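Skornley Greifer-Testset - Backen, Kamera, Adapterplatte

Zum Ausprobieren, bevor man sich festlegt. Zweifinger-Greifer, zwei Sätze Finger (Rustby schmal, Dal Bello breit), Kamera mit Halter, Kabel. Passt auf die gängigen Flansche, Adapter liegt bei. Stand 30. Mai 2025, Preise siehe unten.

Was wir damit testen: Sortieren. Flaschen, Dosen, Plastik, alles durcheinander auf den Tisch, je ein Korb dahinter oder davor. Klingt simpel, ist es nicht. Glas ist schwer und glatt, PET gibt nach, eine zerdrückte Dose hat keine zwei Seiten die parallel sind. Wer nur Würfel greift, merkt davon nichts.

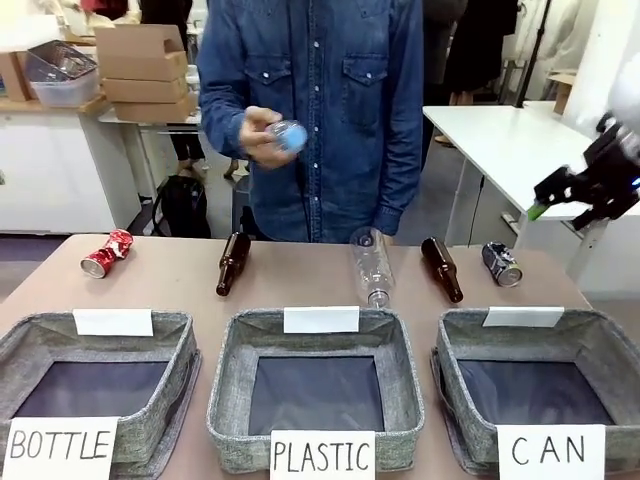
Backen also vorher wechseln und beide Sätze fahren. Öffnungsweite bei den breiten 80 mm, reicht für normale Bierflaschen quer. Schmale Finger kommen besser zwischen zwei Teile, rutschen auf Glas aber eher weg. Bei Klarplastik ist meist die Kamera das Problem, nicht der Greifer - Belichtung runter, mattes Licht von der Seite, dann nochmal.

Körbe bitte weich nehmen, keine Blechkisten. Beschriftung gross und von Hand geht völlig.

Lieferumfang
Greifer mit Kabel, 4 m
Fingersatz Rustby, Fingersatz Dal Bello
Kamera und Halter
Adapterplatte, 4 Schrauben, Inbus
Kurzanleitung (die neue, die alte bitte wegwerfen)

Steuerung: läuft mit dem Sidel-Controller ab Version 9. Ältere gehen auch, aber ohne Kraftregelung, und dann wirds bei dünnen Dosen schnell eng. Update machen wir auf Anfrage mit drauf.

Miete 300 Euro pro Woche, Kaution extra. Kauf auf Anfrage, Miete wird angerechent. Im Juni noch zwei Sets frei, danach Warteliste.

Rückgabe: Fingerpads abwischen, Klebereste runter. Verschlissene Pads einfach dazulegen, kosten nichts.

Technische Fragen an Aroha Sutcliffe, am besten per Mail und mit Angabe von Arm und Flansch. Telefon vormittags.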